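Handout 7: Reading a Product Sheet (Gripper Kits)
Course notes, Wael Younis

Today's patient is the Skusila hand-held gripper kit, sold by Vodex. You squeeze, it records, and later an arm in a lab somewhere tries to copy you. The brochure calls this "effortless." Underline that word and come back to it after your first 700 grasps.

What the money buys: the hand tool, a wide-angle camera, 2 sets of ribbed finger pads, and a manual translated by someone in a hurry. What it doesn't buy is a charger. That is on page 9, in gray.

Points for discussion:

- The sheet quotes 3,628 grasps between pad changes. Of what? Foam cubes, according to the footnote. Ask for the same figure on bottles.
- "Fits any hand." The Bouzid kit says this too, and I have met hands at Prarkorthorpe that disagree with both.
- Support is by e-mail and takes around two days — longer if you write on a Saturday.
- The pads are soft and grip well. I looked for something rude to say about them and failed.

Before next week, write half a page on what a buyer should try before signing. Use ordinary objects. Everybody's demo works on a cube. 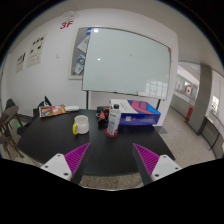
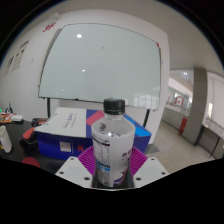

Skusila fingers and a capped plastic bottle: on the tabletop in the first, between the pads in the second.

Comments (3)

gripe_and_grip: Page 9! We found the charger thing after the box was open.

Tamsin: Is half a page single or double spaced?

W. Younis: Double, Tamsin. I have to read them all.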